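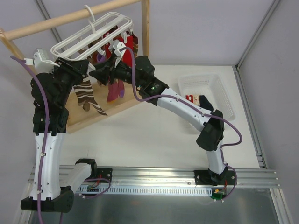 4. Discussion

Fungi of the genus Malassezia live on most human skin without asking permission, and foot-dwelling dermatophytes are only slightly ruder guests. Our trouble began when the isolates from the Ultach ward stopped dying on schedule. Of the 1372 swabs collected there, the ones that grew Trichophyton gave us strains that shrugged at terbinafine, the drug everyone reaches for first. Siddiqui and Lapointe had warned of this in an earlier survey and were politely ignored, by us among others. Reinfection from clothing is the usual suspect, and socks like those hanging on the drying rack in Figure 1 are an obvious place for spores to wait out a course of treatment. Air drying, whatever its charms, is not a fungicide.

Figure 1. Socks and a white plastic hanger on a wooden drying rack, with two robot arms reaching toward it.

Resistance did not follow the pattern we predicted, which was a nice pattern and had a slide of its own. We expected it to cluster among patients treated more than once. Five of the 15 resistant strains came from people who said they had never taken an antifungal of any kind. Either the strains were passed on ready-made, or memory for foot cream is short. We suspect both.

The culture method deserves some blame as well. Plates read in August at the Thammasiri site were kept 4 degrees too warm – the incubator disagreed, but the incubator was wrong – and slow growers may have been missed. Sequencing of the drug target gene is under way, and until it is finished we would not bet a good pair of shoes on any single route of spread.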